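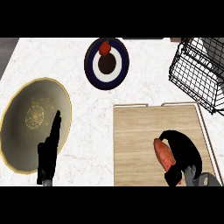
Nulau Encimera – Sellador impregnante para mármol y piedra caliza

Referencia: NU-200
Fabricante: Promileck
Categoría: Tratamiento de superficies / Piedra natural / Interior

Descripción

Impregnante incoloro en base acuosa para encimeras de mármol, caliza y travertino con acabado pulido o apomazado. Penetra en el poro y reduce la absorción de agua, aceite y café. No forma película, no modifica el brillo y no altera el tono de la piedra. En mármoles oscuros apomazados puede producirse una ligera intensificación del color; se recomienda ensayo previo en zona oculta.

El producto no protege frente al ataque ácido. El limón, el vinagre, el tomate y el vino reaccionan con el carbonato cálcico y dejan marca mate aunque la superficie esté sellada. Las salpicaduras deben retirarse de inmediato con paño húmedo.

Datos técnicos

Aspecto: líquido lechoso, incoloro tras el secado
Olor: leve
Temperatura de aplicación: de 9 a 21 °C
Número de manos: 2
Envase: botella de 200 ml con tapón dosificador
Almacenamiento: envase cerrado, protegido de las heladas

Preparación del soporte

La piedra debe estar limpia, seca y libre de ceras o selladores anteriores. Para eliminar restos de cera utilizar el decapante Orulo y aclarar con agua abundante. En encimeras recién instaladas, esperar a que fragüen por completo los adhesivos y las juntas. El sellado sobre soporte húmedo provoca velos blanquecinos difíciles de corregir.

Aplicación

Agitar el envase. Extender una capa fina y uniforme con paño de microfibra o aplicador de espuma, por tramos. Retirar el exceso antes de que seque sobre la superficie. Aplicar la segunda mano cuando la primera haya dejado de notarse al tacto. No diluir. No aplicar con sol directo ni sobre placas de cocción calientes.

Los cantos y el perímetro del fregadero absorben más producto y conviene tratarlos por separado.

Mantenimiento

Limpieza diaria con jabón neutro. No utilizar lejía, amoniaco, antical ni estropajos abrasivos. Para comprobar el estado del sellado, depositar unas gotas de agua: si la piedra oscurece en pocos minutos, procede un nuevo tratamiento.

No apto para

Cuarzo aglomerado, porcelánico esmaltado, vidrio, madera y superficies lacadas.

Productos relacionados

Orulo, decapante de ceras
Brunet, pasta de pulido para mármol
Brunet Fino, polvo de acabado

Consultas técnicas: Rehema Mollel, departamento de piedra natural
Ficha revisada el 15 de noviembre de 2024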